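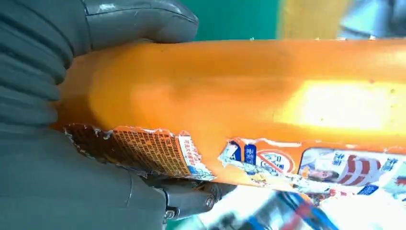 The **Panis Sorting Challenge** is a student robotics competition in which teams program a robot arm to pick used household packaging out of a mixed pile and place it in the correct bin. It is run by the technical college in Zandport and is open to secondary school clubs and first-year college students. The finals are held each August in the college's main workshop. The contest takes its name from Panis, a packaging recycler that paid for the first set of arms and still supplies most of the material used in the rounds.

## Background

The competition grew out of a second-semester course in machine handling at Zandport. Students in the course had been working with wooden blocks and rubber balls, and instructors found that programs written for those objects failed when they were tried on real waste. Bottles with torn labels, crushed cartons and greasy trays were much harder to recognize and to hold. The course was rewritten to use items from an actual waste stream, and an end-of-term contest between lab groups was added to it.

In its third year the contest was opened to outside teams. The first to enter was the after-school robotics club from Fukholm, which has taken part in every edition since. The current field is limited to 20 teams, a number set by the size of the workshop and the number of arms on hand.

## Format

Each team has between three and six members and is assigned a work cell with one arm, one wrist camera and one two-finger gripper. The arm and camera are the same for all teams. Teams may change the covering of the gripper fingers, the lighting of the cell and all of the software.

A round lasts 13 minutes. At the start, a judge empties a crate of 28 items into a tray within reach of the arm. Once the round begins, team members may not touch the items, the tray or the arm. A team may call one restart per round, which stops the clock for the arm but costs points.

There are four bins:

- rigid plastic
- paper and board
- metal
- everything else

The fourth bin is meant for items made of mixed materials and for anything the program can't identify. Teams are allowed to send as many items there as they like, but a correct placement in the fourth bin scores lower than one in the other three.

### Items

The organizers keep a stock of 300 items, which is partly replaced before each season. Items are rinsed but otherwise left as they arrived. Labels are not removed or repaired, and dented or scratched containers stay in the stock until they split. Glass, aerosols and blades are excluded.

Entrants receive a practice crate two months before the finals. None of the items in it are used in the scored rounds, though many are of a similar type. Items with printing in several languages and scripts are included on purpose, so that programs which depend on reading labels have no easy advantage.

## Scoring

| Event | Points |
|---|---|
| Item placed in correct material bin | 5 |
| Mixed item placed in fourth bin | 3 |
| Item placed in wrong bin | -4 |
| Item dropped outside the cell | -2 |
| Restart | -6 |

Items left in the tray at the end of a round score nothing. Ties are broken by the number of drops, and then by the time of the last correct placement.

A separate notebook award is given for the team's written record of its work. Judges read the notebooks the evening before the finals and look for test results, including failed ones. The notebook score doesn't count toward the main ranking.

## Technical approaches

### Gripping

Bare metal fingers were common in the early seasons and tended to slip on smooth plastic. Most teams now use a soft cover of some kind. Cast silicone and rubber sleeves are the usual choices, and some clubs have cut covers from work gloves. A thick cover spreads the pressure and follows the shape of a curved container, but it also makes the fingers wider, so they have more trouble getting between items that are packed close together.

Bottles are normally gripped at the shoulder or across the body. A grip at one end is easier to reach in a full tray, but the free end may swing during the move. Several teams slow the arm after such a grip for this reason.

### Recognition

Teams generally combine a color and shape check with a trained image classifier. Glare on glossy plastic is a frequent cause of errors, as is torn paper, which can lead a program to send a plastic bottle to the paper bin. The Fukholm club was the first to take a second picture after lifting the item, with the wrist camera looking along the fingers at whatever they hold. The method costs time on every pick - close to two seconds on the standard arm - but has since been copied by a large share of the field.

## Equipment

The arms are leased for the season. The timing and scoring system, called Worku, was written by Zandport students as a course project and is maintained by each new class. It logs every pick and bin drop, and teams receive their own log after the event.

## Related events

A shorter version of the contest, with two bins and no time limit, is run for middle schools in the same workshop. It uses the practice crates and starts at 9 a.m. on the day after the finals.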